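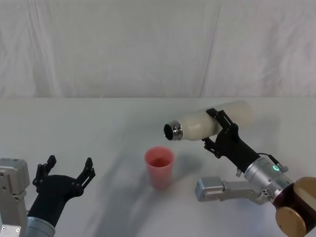 The Pouring Club

The students at Kurnside call it the pouring club, though the sign on the door says Applied Manipulation and the school's course listing calls it an enrichment elective. Two arms, one table, one cup. By the end of the term the arms are supposed to serve a drink without help. I went to see whether that is an education or a party trick, and after three visits I'm still closer to the second answer than the school would like.

Kurnside is a technical high school on the east side of Ostden, and it has put a lot of its reputation into this room. The arms take up a page and a half of the new brochure. "Our students are building the future of work," it says. Most of what I saw them building was spreadsheets.

That isn't an insult. Each attempt at a pour gets a row: where the bottle started, the angle it was tipped to, where the cup stood, what went wrong. The club had logged 125 attempts when I first came by. Students had marked 67 of them as good. When I asked what "good" meant, I got three answers from four people. For one girl it meant nothing spilled. For the boy next to her it meant the cup was at least half full. A third student said it meant the arm didn't stop with an error, and that the liquid was "kind of a separate issue."

Prasetyo Pelupessy, who teaches the course, winced at that one. He is a former packaging engineer, quiet and dry, and he doesn't talk like the brochure. "They wrote the word down before they agreed on it," he said. "So now they have a column they can't use. I could have warned them in July. I decided to let them find it."

I asked if that was teaching or just waiting. He said it was October already and they had found it, so take your pick.

The afternoon I watched most closely was 2019-10-01, nine days before a visit from Tondus, the local equipment supplier that gives the school a discount on parts. Everyone was polite and short with each other. The right arm had the bottle and the left arm was meant to steady the cup, and the argument was over when the left arm should close its fingers. One group wanted it to take hold before the bottle tipped. The other group said that every time it did, the cup shifted and the pour had to be lined up all over again. They argued for 40 minutes. The arms moved for perhaps two of them.

Here is my trouble with the whole thing. A person can pour a drink while talking on the phone. The arms can do it on a bare white table with a white sheet hung behind, with the cup in a place they have been told about. Put the cup somewhere else and you are back to typing in numbers. I said this to the group, and I expected to be told that I didn't understand the field. A senior named Osman shrugged. "Yeah," he said. "It doesn't know what a cup is. It knows where we said the cup would be."

It was the most sensible thing anyone said to me about robots all month, and I don't see it in the brochure.

What does bother me is who gets in. The elective has room for 7 students each term, picked on grades and a short essay. The school has a wood shop with a broken dust collector and a waiting list of its own. The principal's office told me the two programs are paid for out of different budgets, which I believe, and that both matter equally, which I don't. Nobody has put the wood shop on a page and a half of anything.

Pelupessy doesn't fight the point very hard. He would like a second section and would settle for the first one being open to students who can't write an essay about their passion for innovation. "The best one I've had was failing English," he said. He has asked for the rule to be changed twice.

Before I left, the group had agreed on a definition at last. A good pour now means no liquid on the table, the cup still standing, and no hand on the stop button. They went back through the old rows with it. A fair number of the 67 did not survive, and Osman deleted his own first – attempt 12, which he had been telling people about for weeks – and then asked who had the next one.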